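Staff Lunches: Proposed Change to the Shared Refrigerator Policy
Facilities and Workplace Forum, Botha Building 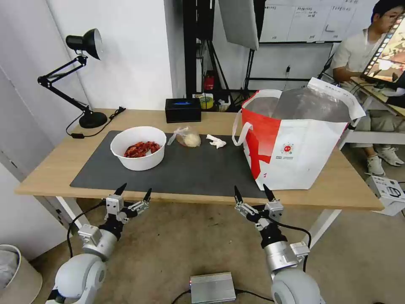
Lunch items on a desk mat and an insulated tote bag on the same table.

Y_Nilsuwan (moderator)
Members are invited to comment on the proposed rule for the third-floor refrigerator. Under the draft, all food must carry a name and a date, and unmarked items will be discarded after two working days. The draft will stay open for comment until the end of March.

grustelik_desk
Our section supports the labeling requirement. We request that two days be extended to three. Several employees work alternate shifts and cannot collect their food in time.

E.Khunthong
I must disagree with the extension. The refrigerator serves 94 employees and has 3 shelves. At the last cleaning, nearly half of the containers had no name on them. Staff who need more room may bring an insulated bag and keep it at their desks.

monix_4
An insulated bag is suitable until noon. It is not suitable for a person whose meal break begins at 9 p.m. Please consider the evening shift before recommending this.

E.Khunthong
The point regarding the evening shift is accepted. My objection to three days for all other staff remains.

Y_Nilsuwan (moderator)
Both positions have been recorded. Would grustelik_desk please submit the wording for an evening shift exception? Condiments will be handled in a separate thread.

grustelik_desk
Wording will be submitted by 11 a.m. tomorrow.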